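Subject: Re: [Gilmartin-list] Placemats and the summer lunch

Hello all,

On Sunday one of you wrote:

> Does anyone know how to get tea stains out of a
> jute placemat? I've got two that came from the
> Grekberg market and I'd hate to throw them away
> before the lunch in July.

Oh, please don't throw them away! I've had mine for years, and they've seen plenty of gravy. What I do is mix a little washing-up liquid into cool water, dab (never rub, it goes fluffy) with an old flannel, then lay the mat flat on a towel by an open window. Mine took two days last time, but it was a damp week here in Pendoda. Don't be tempted by the radiator — I curled one up like a poppadom that way.

If yours are past saving, the hardware shop in Vekbridge has the round ones in packs of four, and I'd happily split a pack with somebody.

As for the lunch, I can bring the big trifle again and a cold quiche, if there's room in the fridge.

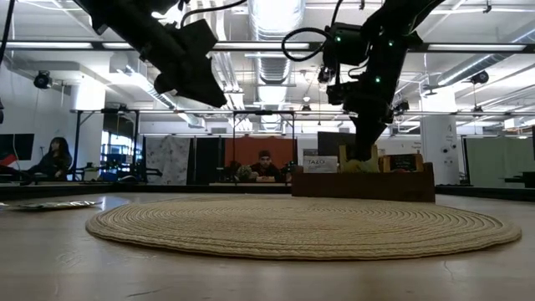
Could whoever has the long tablecloth let me know if it still needs hemming? I've got the machine out anyway.

Warm wishes to you all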